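Home Lists Archive Threads Authors Help
Search this list Go

Re: [closet] Folding heavy sweaters without a shelf
From: Primo Rinaldi
Date: 2025-03-16
2 replies

On the closet list, Rostami wrote:

> I've given up on hanging my knits. Two of them have points at the
> shoulders from the hangers and one has grown long enough to be a
> dress. So now everything has to go in drawers, and I have three
> drawers, none of them deep.
>
> The way I was taught to fold (arms back, halves, halves again) gives
> me a brick that won't let the drawer shut. Rolling is better for
> space but the neck ends up stretched on one side. Does anyone have a
> fold that works for thick wool? And do you do it on a table or what?
> My kitchen table is too small for a large sweater with the arms out.

I had the same trouble when we moved and lost the hall closet. This is what I settled on in January, after doing the whole winter pile twice.

First, use the bed. It's the only flat surface in most homes that will take a sweater with both arms out, and you can leave one half folded while you go and look at the drawer. Make the bed first and pull the bedspread reasonably smooth. If your mattress is soft, work near the side, where you can reach without leaning on it.

Lay the sweater face down. Bring one side in by a third, then lay that sleeve straight down along the body so it doesn't cross over to the other side. Do the same with the second side. The mistake I kept making was crossing the sleeves over each other in the middle. With thin cotton you don't notice, but with a heavy knit you get four layers in one spot and that is your brick.
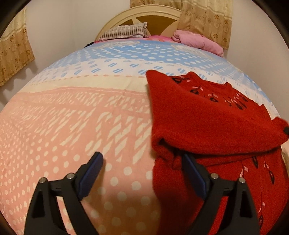

After that, fold from the hem up, in thirds, and keep it loose. Don't press down on the folds. A thick knit will make a fat rounded edge whatever you do, and if you flatten it hard you just get a crease that shows when you wear it. I leave the neck for last so it ends up on the outside, with nothing folded across it. If there is any pattern or stitching by the neckline, you can also see which sweater it is without digging.

For shallow drawers, stand them on edge in a row with the rounded fold up. Mine hold 6 that way if I don't force it. Stacked flat I could get 3 and the drawer caught on the top one.

I did try rolling. It is fine for a suitcase. In a drawer over a whole season I had the same problem with the neck that you describe, and a ribbed hem came out wavy.

On the ones that have already grown: wash according to the label, lay flat on a towel, and push the body back to length with your hands while it's damp. I got one back to nearly the right size. The shoulder points mostly went with steam - hold the iron above the wool and don't touch it.

The whole pile takes me 15 minutes now. If you have anything with a zipper, close it before you fold. I don't have a good answer for hoods and would like to hear one.

Primo

Previous message Next message Reply to list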